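Rulska

README for the simulated kitchen set, home build
Kept by Ye-seo Yoo. Last tidied 19th February.

Hello, and thank you for stopping by! Rulska is the little simulated kitchen I put together at the end of the workbench at Hordiienko, our shared workshop, so that I could practise picking things up with an arm before anyone lets me loose on a real one. It holds the scene files, the recorded episodes and a handful of scripts, and I have tried to write down everything I would want to know if I came back to it after a long break (which does happen).
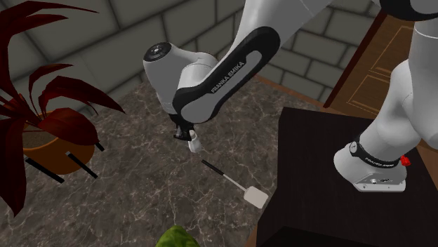
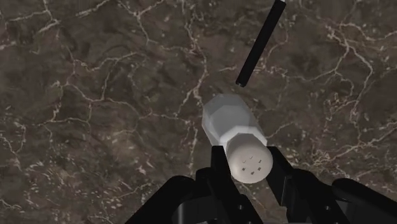 Two renders from the same room: the Franka on its table, with the spatula on the marble floor, then a close view of the salt shaker between the gripper fingers.

What is in the folder

scenes/ has the room itself, with its walls, door, floor, table and plant, plus one small settings file for each object.
episodes/ has the recordings, 287 of them at the moment, one folder per episode.
scripts/ has the player, the renderer and the converter.
notes/ is my own diary of changes, which you are welcome to read, though it does wander off into tea and soldering now and then.

Getting it going

You will need Python and a graphics card that doesn't mind a bit of work. Mine is an elderly one from the workshop shelf and it manages, if you are patient with the marble (the floor texture is by far the heaviest thing in the room, and I am too fond of it to swap it out). Copy the settings file called local.example to local, put in the path to your own copy of the folder, and run the player with the number of the episode you want. The first start is slow while everything loads, so do give it a minute before deciding it has hung.

To make your own episodes you also need Dumemen, the small program I wrote to turn gamepad movements into arm movements. The left stick slides the hand about, the right stick turns it, and the shoulder buttons open and close the fingers. Please start with the speed set low. I had it at full for the first evening and spent most of the time fishing the hand out of the table.

What each episode holds

Joint positions, finger opening and the pose of every loose object, saved 20 times a second, along with the pictures from each view and a line of plain text saying what I was trying to do. The text was typed by me before each go, so if it says "pick up the salt shaker" that is what I meant to do and you should check the success flag to see how it went. Failed goes are kept. I found them useful when I was training, and it seemed a shame to throw them away.

Objects may start on the table or on the floor, depending on the settings file. If you want everything within easy reach, use the file called near.

Things that are not quite right yet

The friction on the smaller objects is guesswork. I weighed the salt shaker from my own kitchen and used that, but how it slips in the fingers is a number I fiddled with until it felt believable.

Episodes 11 and 19 have a gap in the hand view where the disk filled up. The joint data is fine, so I have left them in with a warning in their notes.

The plant has no collisions at all. The arm will pass straight through the leaves if you steer it that way, and I would like to mend this by May, but the leaves are fiddly and I keep putting it off.

Opening the older recordings

Anything saved before I moved to the new layout is in the Prastora format, named after the notebook I sketched it in. The converter in scripts/ will bring these up to date. Work on a copy, please, as it writes over the original.

Using and changing it

Use it for whatever you like, at home or in class, and pass it on if it's any help. If you add an object, I would love to have the settings file back, along with a note of where the model came from. Questions can go in the issues page or on the board by the workshop kettle. I answer the kettle ones faster.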